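Bench notebook, prep kitchen corner, Estodetti
28 Apr 2019

Carried over from the last page: Skeva still wants the tray task before the bean task. I still think that's the wrong way around. We are doing the tray task.

For anyone picking this up after me, the state of things. The morning crew used to portion, tray up, load the ovens, unload and wipe down. Since the Bitport cell went live on the line they do the portioning and the wiping down, and they watch a machine do the middle. The middle was the part where you could talk to the person next to you. That was mentioned to me at 6 am by three different people, so I'm writing it in the book where management can enjoy it.

Cell log for the week: 944 trays, 92 of them stopped with a fault. Of the stops, most were the same thing. The foil gives, the grip reads it as a miss, the cell halts and waits for a human to come over and press the green button. So we have automated the lifting and created a new job, which is green button. It has no title and no pay grade. Whoever stands closest has it.

Worked at the small bench most of the day, well away from the line and from anyone with opinions about throughput. Foil trays, one strip of meat each, oven door down, hand tool for the demonstrations.

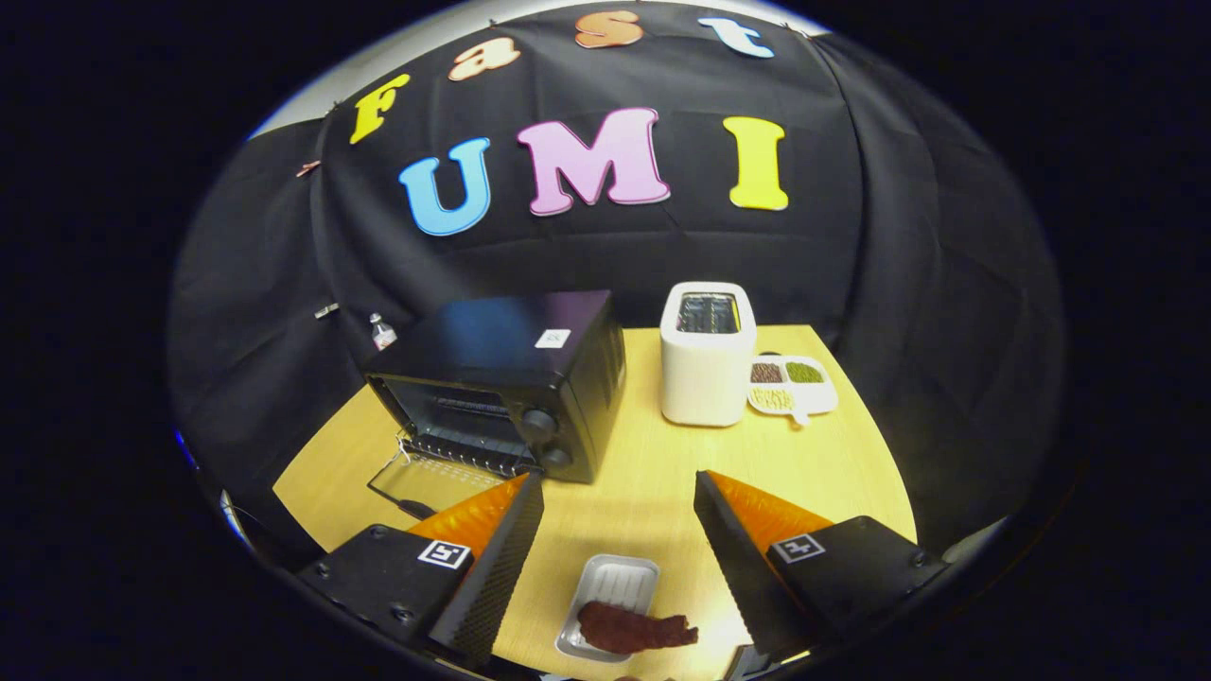
Tray task, small bench. Strip hanging over the front right of the foil, oven door open.

Strip placement matters more than I wanted it to. The spec sheet says "product centered in tray." Whoever wrote that has not met the product. The crew don't center it either, they drop it and give the tray a nudge with a knuckle on the way to the oven, and it works out. I asked one of them to show me the nudge slowly. She couldn't do it slowly. Did it perfectly well at full speed, then got annoyed with me, then with herself. Going to stop asking people to do things slowly.

Changed for the next round:
- start positions to include overhang, front and sides
- grip force down one step for foil, leave it alone for everything else
- door stays open at the start of every run, closing it is a separate task and somebody else's headache

Target is 290 demonstrations before anything gets retrained. Org wanted 100. Org also wanted it by lunch.

Had the talk about who does the demonstrations. My view, for the record, is that it should be the line crew, on the clock, at the bench, sitting down. They're better at it than we are. My own runs look like a man defusing something. The objection from upstairs is that it takes people off the line. The cell was bought to take people off the line, so I'd have thought this was good news.

The objection from the crew is a better one: are we teaching it to do our job. I said yes, the lifting part. I didn't dress it up. Got a long look and then a question about whether it could be taught the fryer filters as well, because they'd sign for that today. It can't. Wrote it on the wish list anyway, underlined twice.

Other things heard at the bench, unsorted. Wrists are better. Nobody misses the burns. The beeping is hated by all shifts and the volume control is behind a panel with a security screw. Two people asked to be trained on fault recovery properly instead of by rumor. I'm putting that request in tonight with the July budget items and will keep putting it in.

To do: security bit for the panel. Longer sleeves on the green button instructions, the laminated ones stop at step four and the fault needs six. More foil trays.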